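In Defense of the Table With Almost Nothing on It

By Tadhg Mac Carthaigh

When I came to live in Nurnlow, my first landlady gave me a dining table which I could not use. It was a good table, very heavy, and it was always covered. There was a runner on it, and on the runner a tray, and on the tray the candles, the salt, the letters and a dish for keys. When I wanted to eat my soup I had first to move things for some minutes. After one winter I ate standing next to the sink, and I think many people who own a beautiful table are eating in this way.

I want to argue here for the opposite kind of table. My opinion is that a shared table should carry a few small bowls, one thing that grows or has been growing, and then it should be left in peace. I know this sounds like an advice from a magazine. The magazines, however, say it for the photograph, and I say it for the people who must sit down there at noon with their sandwich.

Let me begin with the bowls. In my language we have one word for a bowl and for a welcome dish, so maybe I am not neutral. A small bowl is the most polite object I know. It does not decide for you what it will hold. You can put olives in it, or nuts, or the paper clips. A large bowl in the middle of a table is different, it wants fruit, and if you do not buy the fruit it looks at you with reproach. I paid 62 dollars once for a large bowl made by Vitale, and for most of its life it contained receipts. My small bowls cost me 12 dollars for the set, and I wash them every day, and this means they are used.

Also I like that small bowls can be placed badly. Three of them in a straight line look like a shop. Three of them with one a little to the side look as if a person has been near.
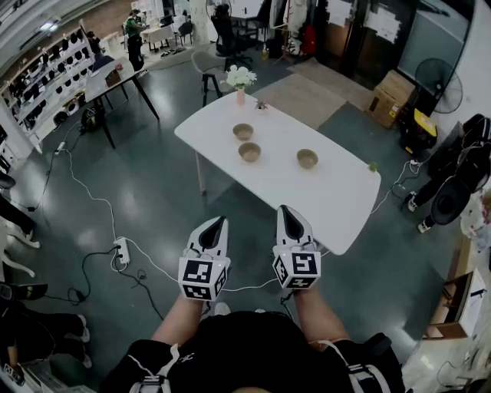 CONHOLM, March 8, 2025

The table I have in mind while writing is white, with rounded corners and slender legs of light wood. It has three small tan bowls, and at the far end a pale pink vase with white flowers. The room has many other occupations, as working rooms do. There are cables on the floor, there are desks and shelves, and somebody is at a workbench in the back. I do not see this as a failure of the table. I see it as the place where the argument is tested, for it is easy to keep a calm table in a calm house.

My friends who disagree with me say that flowers in a workroom are a waste. One of them did the calculation and told me that 300 dollars in a year goes to something which ends in the garbage. I accept the calculation. But we spend money on coffee also, and nobody asks where the coffee has ended. With flowers I have only one rule, that they stand at the end of the table and never in the center. In the center they divide the people. You speak to your colleague through leaves, and after a while you speak to him less.

The second objection is stronger. It says that an open surface is an invitation, and that in a shared room every open surface becomes full by evening. This is true, I have seen it in the reading room in Dikwood, where I helped for two years. We had a long table there, and one November I wrote down what we removed from it during the month. The list had 102 entries. There were gloves, chargers, half of a bicycle lamp, and a cake tin which came back two times. Some of my colleagues wanted to put a large plant on the table so that less space would remain. I was against it then and I am against it now. If you fill the table yourself in order that others cannot fill it, you have still lost the table.

What helped us in Dikwood was another surface, a plain one, close to the door. People have to put the box somewhere when they come in with it. Give them a second table, an ugly one if necessary, and the first can stay as you want it.

I will admit one weakness in my position. I am speaking about tables for four or six persons, in rooms where people come and go. A family with small children will laugh at me, and they should. Their table is also a desk and a garage, and I have no advice for them except to keep the little bowls, which are good for crayons.

About the rounded corners I did not say enough. I have a bruise on my hip from the table of my landlady, it comes back in my memory each time I pass a sharp corner in a narrow room. If you are buying this spring, please take the rounded one, and carry it home before you have decided what to put on it.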